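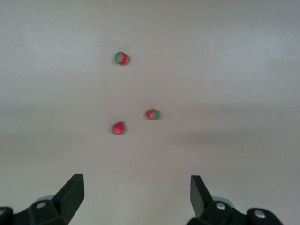
Small berries are the first thing people ask for in Vollatstead in the morning and the first thing they complain about in the evening, according to one shopkeeper on the main street, who would like to see them sorted better before they reach her shelf. Her wish is shared by many in the town this July. The strawberries of the season are sweet but small, and the growers must decide what to do with fruit that does not fill a box nicely.

The packing house Raladeck has now answered with a new product, a mixed box for small fruit. It went on sale at 7 in the morning at the El-Sayed market hall, and 202 boxes were sold before noon. The price is lower than for the large berries, and the caps are left on, so that the fruit keeps longer at home.

Raladeck buys from growers on both sides of the river. In the first week it received 1538 kilograms of small strawberries, and it expects up to 1000 kilograms more before the end of the month. Berries with pale tips are also accepted, if they are firm. In earlier years most of this fruit went to the jam kitchen at Vinari, which pays less and closes for two weeks in summer.

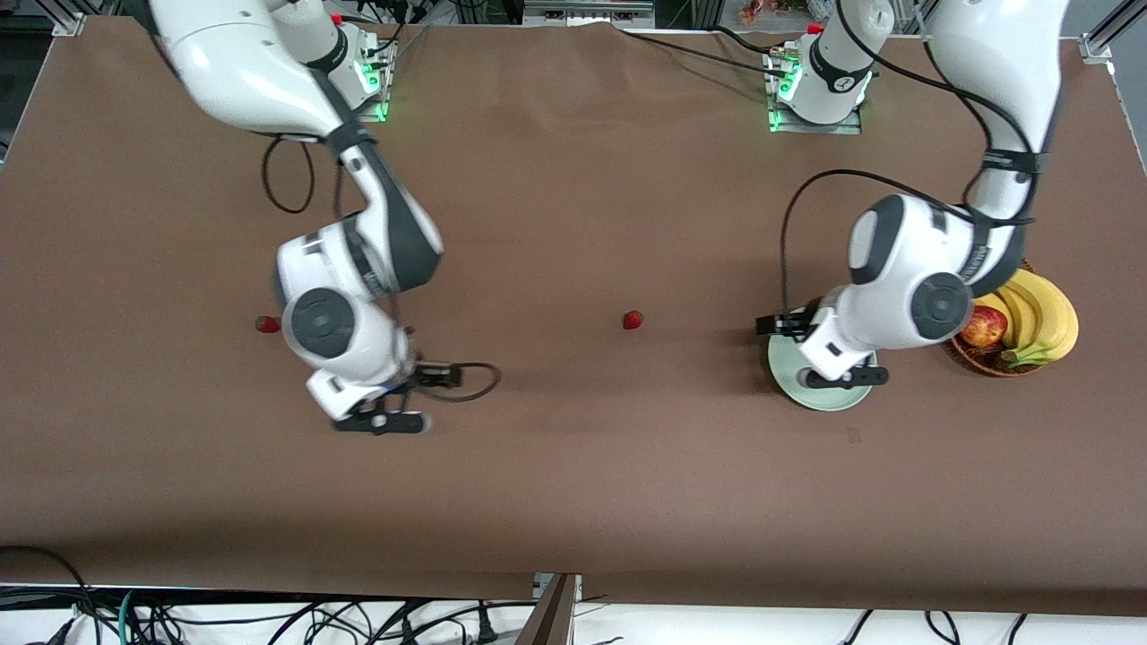
Jam is fine, but a child will eat a small strawberry in one bite and ask for the next, wrote a reader from the north side of town, and she asked that the boxes should be sold near the school too. Raladeck says that a second place of sale is being discussed with the town – the answer should come before August.

For those who buy the box, the packing house gives simple advice. Keep the berries on a plate in one layer, and wash them only before eating. The market hall is open until 6 in the evening.

Last updated: July, 4:15 p.m.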